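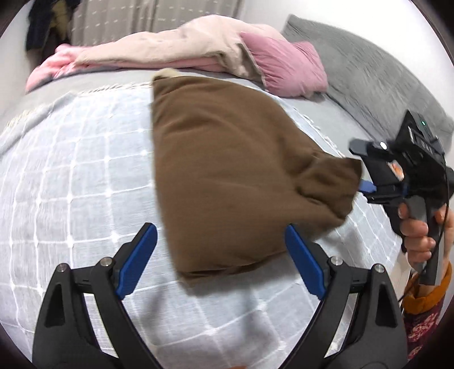
The Wandeck mill open day starts at ten, which in practice means you stand in a yard until quarter past while a man in a tabard looks for the key. I had booked the early tour on the grounds that it would be quiet. So had everyone else.

Wandeck makes pillows, bolsters, cushion pads and, for a short and regretted period, dog beds. It has done so on the same bend of the river since the days when the river did the work. These days the river mostly floods the car park, and we were asked to leave our cars at the garden centre and walk.

Our guide was Mervyn Tunstall, who spent most of his working life in the filling room and still talks as though he is in it, at a volume meant to carry over machinery. The machinery was off. We heard about the carding of polyester fibre very clearly, and so, I should think, did the garden centre.

The carding hall is the handsome part of the building, with iron columns and a long run of north-facing windows. Fibre arrives in bales squashed as hard as brick, gets torn open, combed, and blown down a pipe into the next room. Mervyn pulled a handful from an open bale and passed it back through the group. By the time it reached me it was mostly somebody's cardigan.

On a good day in May, the busy month, they fill 2,550 pillows. I asked why May. Students, I was told, although they all leave home in the autumn. The shops buy early. A woman beside me wrote this down.

The filling itself is less grand than you would hope. A nozzle goes into the open end of a case, there is a noise like someone being sat on, and a pillow comes off. Marichka Kobzar ran a few through for us and closed each one on the sewing machine in the time it took me to find my glasses. She then let a boy of nine or so have a go at the pedal, and his pillow now has a seam that wanders off towards Wales. He was allowed to keep it.

After that came the testing room, my favourite. Pillows are weighed, squashed, left alone and measured again, over and over. The machine that does the squashing is called Obi and had a paper crown on. Yurii Savchuk, who looks after it, told us a pillow gets 3,000 presses before it is passed. He has one at home that failed. He says it's fine.

There is a small museum up two flights of stairs, with a ledger, a stuffed swan and a photograph of the 67 staff who worked here before the first extension. The swan has no label. Feathers were never used at Wandeck, as Mervyn was keen to say, so I can only assume it came in by itself.

The shop was the real event. Seconds were in wire cages by the door, and by noon people were leaning in up to the waist. I went in for nothing and came out with two Skiren pillows, medium firm, and a bolster I can't explain to anyone at home. The queue for the till ran back past the toilets.

Tea was in the canteen, cash only. The cheese scones had gone by the time our tour finished, so if you go next year take the first tour and skip the swan. The walk back to the garden centre is ten minutes, or twenty with a bolster.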